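Pravton Finds and Fixes Early-Release Fault in Winus Gripper Software

BRERKACH, March. Pravton has traced the fault that made its Winus arm let go of parts too soon, and a corrected release goes out to all users on Monday. We're thrilled to share this one!

The fault came up in simulation, during a run of 1205 pick-and-place cycles on small numbered blocks. In 156 of them the fingers opened while the arm was still moving. Nobody was hurt and no customer has reported a dropped part, but we stopped the run that same afternoon.

"We were chasing the fingers for days, and it was a timer all along," said Ah-rin Kong, who leads controls testing. "A position message arrived 20 milliseconds late and the software read it as 'arrived.' I was so happy to see it in the log that I called Anselmo at home."

Anselmo Ríos and his team rewrote the check. The gripper now waits for 2 matching position readings before it opens.
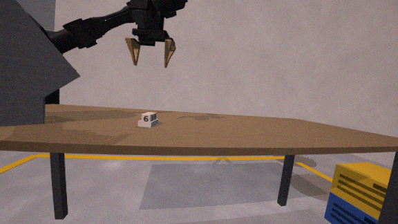 The full run has been repeated with the new check, with no early releases. Users on the old version should keep people clear of the arm's path until they update. Logs from both runs are free on request.

Press contact: Ulla Lehtinen, Pravton, Brerkach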